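Home | Projects | Student Reports | Labs | Contact

Finding the End Again: Thread Colour, Tail Length and Light in Suturing Practice

Sivaprasad Rai and Tadhg Sheehan
Final project report, Hosgate School of Health Technology
Last updated August 2024

1. Background

Every guide to basic suturing has a line that goes "pick up the free end." It is a short line, and we spent a good part of first semester failing to carry it out. The free end of a suture is thin, tends to lie flat on whatever is moist, and has a talent for going where the light doesn't.

Our project began as a complaint. We then learned that a complaint with a method section can be assessed for credit, and we wrote a proposal. The question was simple: when a learner loses sight of a thread end on a practice surface, how much of that comes down to the colour of the thread, how much to the length of the tail, and how much to the lamp?

2. Materials

The practice surface was Gitomix, a two-part casting gel that sets pale and a little translucent. We poured it into baking trays from the discount shop, having been asked politely to stop using the ones from the staff kitchen. Early pours were too stiff and tore when a needle went through. Later ones were too soft and tore when a needle was mentioned. The fourth recipe had more of part B and an overnight rest in the fridge, and we stuck with it for all counted trials.

Thread came from Henex in 3 colours: black, violet and undyed. The undyed thread was included for fairness and turned out to be an act of cruelty. We cut tails to either a short or a long setting, using a cardboard gauge that was replaced every time somebody put a mug on it.

For light we used a single Benkirane bench lamp, set directly overhead or low and to one side. A proper ring light was in the budget until the gel went over.

3. Method

The 5 participants, all in our year, tied simple interrupted stitches in short blocks. After each stitch they looked away, looked back, and picked up the free end. If they hadn't got hold of it by the time the observer finished a slow count, the trial was recorded as a lost end. The observer's slow count varied with the observer's mood, and we come back to this under limitations.

The surface was kept moist with a spray bottle between blocks. A dry surface is much easier to work on and would have made our results look better, so we were tempted.

4. What the trials showed

We logged 2,254 stitches. In 551 of them the end was lost. Undyed thread did worst under both lamp positions, as anyone could have guessed. Black thread did best when the lamp was overhead, and here we had a tidy graph ready to go.

The side lamp spoiled it. Black thread on a pale, lit surface is as plain as a hair on a plate. Once it runs into a shadow it is simply gone, and the learner is left prodding at darkness with great confidence. Long tails were the worst offenders, as they had further to wander. Violet was a bit harder to see than black in good light and lost fewer ends in bad light.
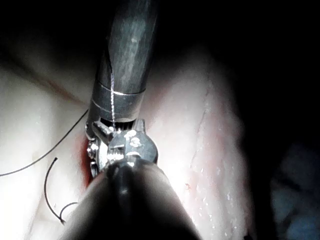 Figure 1. Dark thread on the left of a pale, moist surface, with deep black taking up most of the right.

The contrast in Figure 1 is the whole argument for dark thread and also the argument against trusting it. We had been treating visibility as a property of the thread. By the second week we were talking about it as a property of where the thread happened to be lying, and had to rewrite the analysis plan, which neither of us enjoyed.

Gloss mattered too. Where the gel was freshly sprayed it threw back bright patches, and two participants reached for a highlight believing it was undyed thread. One of them did it twice in a row and asked that we not use her initials.

5. Limitations

The slow count should have been a timer. We knew this at the time. The gel is softer than the commercial pads in the skills room, so the tearing rate won't carry over. All participants were right-handed and the side lamp was always on their left, so we can't say whether the shadow or the reach was to blame for some of the losses.

We also ran the undyed blocks last, when everyone was tired and wanted their lunch.

6. Further work

Tadhg would like to repeat the side-lamp blocks with the lamp on both sides. Sivaprasad would like to never clean a baking tray again. We have booked the bench for October and will see who turns up.

Related reports
Needle Parking: Where Students Put Things Down
A Cheaper Gel for Vein Practice
Left-Handed Learners in the Skills Room
Knot Security After Refrigeration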